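Wendent Keeper Gloves, second pair, quick review

Typing this before training so it'll be rough. Bought these in June after my old Neders finally gave up at the thumb seam. I play in goal for Ogilvie, over-35s, grass mostly, turf when the grass is under water. So not a pro opinion. Just a guy who gets shot at a lot.

Price. I paid 100 bucks. More than I wanted to. The Neders were cheaper and lasted two seasons, so these had something to prove.

Fit first. Runs small. I'm a 10 in everything and the 10 pinched across the knuckles, sent it back, got the 10.5. Swap was easy, no complaints there, though they did lose my first email. Negative cut, snug on the fingers. If you like a roomy glove look elsewhere.

Grip out of the bag: not great. Slippery, even. You have to wash the coating off, lukewarm water, no soap, and the tag says nothing about it. After one rinse, totally different glove. Crosses stick. Low shots into the corner, I can get a hand down and hold instead of pushing it back out to their striker (my specialty, ask my defenders).

Wet weather they're fine. Not amazing. Had one game in proper rain and dropped two I should of held, one went in. Might be me. Keep a damp towel in the goal and re-wet at halftime, helps.

Wrist strap is the weak spot. Velcro full of grass by week three and it started lifting on the left hand. I tape it now. For this money I shouldnt be taping anything.

Finger spines: pull them out. You can, theres a little slot on the back of each finger. Way better feel on throws with them out. I left the thumbs in after a bad jam a few years back.

Durability so far, 20 games plus training. Left palm is flaking at the heel where I push up off the ground, right one still looks decent. On turf they go quick, I switched back to the old Neders for turf nights and just live with the hole.

Smell. Yes. Air them out, dont leave them zipped in the bag in the car.

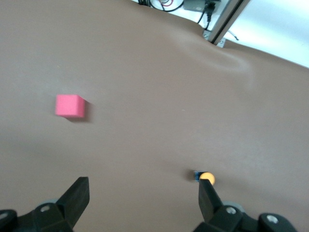
Murdo Galbraith wrote in that he'd had the opposite problem with sizing, his 9 came up loose in the fingers and he ended up with the Senero pair, same sort of cut, better strap, less grip when dry. He also says to close the velcro before you rinse them, which I hadn't been doing. Fair enough. Trying it this week.

Would I buy again? On sale, yeah. Full price, only if they fix the strap. Four out of five for grass, three for turf. Will update if the left palm goes before the season ends. Kickoff's at 7, gotta run.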